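Leaving an all-night trance show early, is re-entry ever allowed?

Posted in Concerts & Festivals
Tuesday, April 25, 2023

Rosaire Penner

I have a ticket for the Donero night at the Fraser hall in November. Doors are at 9 and the last set ends at 6 in the morning. I like the headliner a lot, but he isn't on until 3:30, and the two acts before him don't interest me much. My hotel is 19 minutes away on foot.

What I would like to do is go in for the opening sets, walk back, sleep for a couple of hours and return for the headliner. The ticket says "entry subject to venue conditions" and nothing else. I wrote to the promoter and got an automatic reply with a link to the same page I had already read.

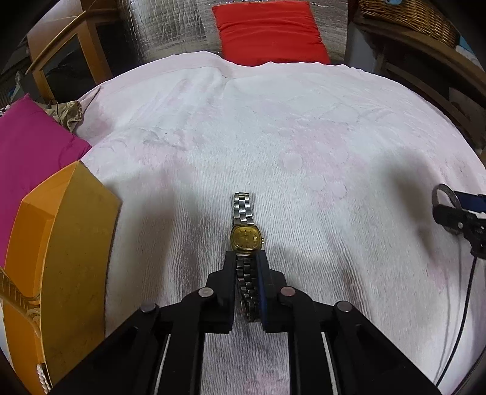
I'm 52 and nine hours on my feet is more than I can manage these days. If there are seats somewhere I could stay in the building, but the floor plan only shows the main room and two bars. Has anyone been to a show there and gone out and come back in? Does it matter which ticket type you have? Mine is the standard one, row and seat left blank.

bikden_fan

No re-entry. Same at every big hall.

Marlo T.

It isn't the same at every hall, and at this one it depends on who is running the night. I've been to four shows there. For two of them you could get a wristband at the side door until midnight, and it let you back in once. For the other two it was a plain no, and the staff at the gate were strict about it. The rule was on a sheet by the coat check both times, so ask there as soon as you arrive – before you have handed over your coat.

As for seats, there is a balcony that isn't on the floor plan. The stairs are to the left of the second bar. It has benches along the back wall and the sound is fine up there, a little light on bass. It fills up by 1. Bring earplugs anyway.

If you do get the wristband, allow 40 minutes for the line when you come back. The bag search is the slow part. I missed the start of a Sitex set that way and I had no bag.

The other thing you could do is sleep first. Go to bed at 7, get up at 1, and walk over. You would miss the openers, but the late line is short and standard tickets were good for entry until 2 at all the shows I went to. Check the cutoff on yours, it should be in the small print under the barcode.

Rosaire Penner

Thanks, Marlo. The small print does say last entry 2:00. I'll ask about the wristband at the coat check, and if it's a no I'll try the balcony.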